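Zimmer und Betten herrichten in der Pension Trusside — Mitarbeit gesucht (m/w/d), Teilzeit

Wir suchen ab Juni zwei Personen für die Zimmer. In den meisten Anzeigen dieser Art steht an dieser Stelle etwas von einem jungen, dynamischen Team und flachen Hierarchien. Ich bin seit längerem in diesem Gewerbe und habe noch keine Hierarchie gesehen, die flacher geworden wäre, bloß weil sie in einer Anzeige so hieß. Deshalb lieber gleich zur Arbeit.

Die Pension Trusside ist ein Haus mit Gästezimmern, Frühstücksraum und einem Garten, der mehr Pflege braucht, als er bekommt. Die Gäste bleiben meist zwei bis vier Nächte. Vormittags werden die Zimmer gemacht, zwischen 9 Uhr und 13.30 Uhr. Danach ist Schluss, außer es reist jemand früher an als angekündigt. Das kommt vor, und wer behauptet, so etwas ließe sich durch gute Planung vermeiden, hat vermutlich nie eine Pension geführt.

Was zu tun ist: Betten abziehen und beziehen, Staub wischen, saugen, Bad putzen, Mülleimer leeren, Wäsche in den Keller bringen und frische wieder herauf. Einen Aufzug haben wir nicht. Die Bezüge kommen gemangelt aus der Wäscherei Cerent, aber eine Bettdecke legt sich trotzdem nicht von selbst glatt hin. Wir haben es eine Zeit lang mit Tagesdecken versucht, weil ein Berater meinte, das wirke hochwertiger. Die Gäste haben sie auf den Boden geworfen. Jetzt gibt es wieder weiße Decken, ein Kissen am Kopfende und einen Bettvolant in Beige, der ordentlich hängen soll und das selten freiwillig tut.
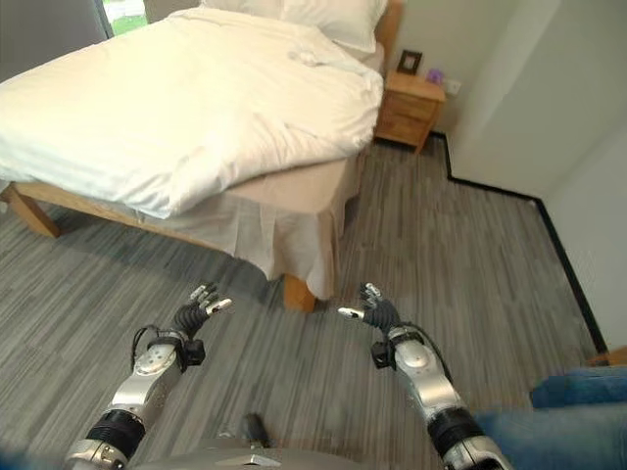 Am meisten Zeit verliert man erfahrungsgemäß mit den Stellen, auf die keiner achtet. Schwarze Fußleisten zeigen jeden Fussel, und wo die Wand vorspringt und die Leiste mitgeht, kommt der Staubsauger nicht sauber in die Ecke, da muss man mit dem Lappen auf die Knie. Der gestreifte graue Teppich ist gnädiger, was Krümel angeht, leider auch dann, wenn noch welche liegen. Bitte zweimal hinschauen. Beide Schubladen im Nachttisch werden bei jeder Abreise geöffnet, auch wenn der Gast versichert, er habe sie nicht benutzt. Ladekabel, Brillen, einmal ein Gebiss. Was oben auf dem Nachttisch steht, der kleine Bilderrahmen zum Beispiel, wird zum Wischen angehoben und kommt wieder an seinen Platz.

Was wir nicht machen: Handtücher zu Schwänen falten. Schokolade aufs Kissen legen. Duftsprays. Ein Vertreter der Firma Skernine wollte uns im Frühjahr ein »Frischekonzept« verkaufen, das nach einer Woche nach nassem Pudel roch. Gelüftet wird mit dem Fenster.

Zu den Bedingungen. Gezahlt wird jede Stunde, die Sie im Haus sind, auch das Warten auf ein Zimmer, das noch nicht frei ist. Eine Pauschale pro Zimmer gibt es bei uns nicht. Ich halte davon nichts, denn ich habe gesehen, wie dann geputzt wird. Den Stundenlohn nenne ich beim ersten Telefonat und nicht erst nach dem dritten Gespräch. Urlaub und Krankheit sind bezahlt. Am Wochenende wird gearbeitet, aber niemand hat zwei Wochenenden hintereinander Dienst. Der Dienstplan hängt zwei Wochen vorher aus und wird nicht per Nachricht um 22 Uhr geändert.

Was Sie mitbringen sollten: einen Rücken, der das Bücken verträgt, festes Schuhwerk und so viel Deutsch, dass wir uns über einen verstopften Abfluss verständigen können. Erfahrung ist angenehm, aber kein Muss. Manche haben zehn Jahre lang Betten gemacht und zehn Jahre lang die Ecken ausgelassen. Zeugnisse lese ich, glaube ihnen aber nur begrenzt. Ein Anschreiben mit »Leidenschaft für Gastlichkeit« können Sie sich sparen.

Statt eines Vorstellungsgesprächs mit Fragen nach Stärken und Schwächen gibt es einen bezahlten Probevormittag. Sie machen zwei Zimmer, eines mit mir, eines allein. Danach trinken wir Kaffee und sagen uns gegenseitig, ob es passt. Auch Sie dürfen nein sagen, und bitte tun Sie es dann gleich.

Melden Sie sich bei Ismail El Fassi, Hausleitung, am besten telefonisch zwischen 14 und 16 Uhr oder persönlich an der Rezeption. Wer vormittags anruft, erreicht mich mit einem Kissenbezug zwischen den Zähnen. Ein kurzer Zettel mit Name, Telefonnummer und möglichen Arbeitstagen reicht völlig, der Briefkasten ist links neben der Haustür.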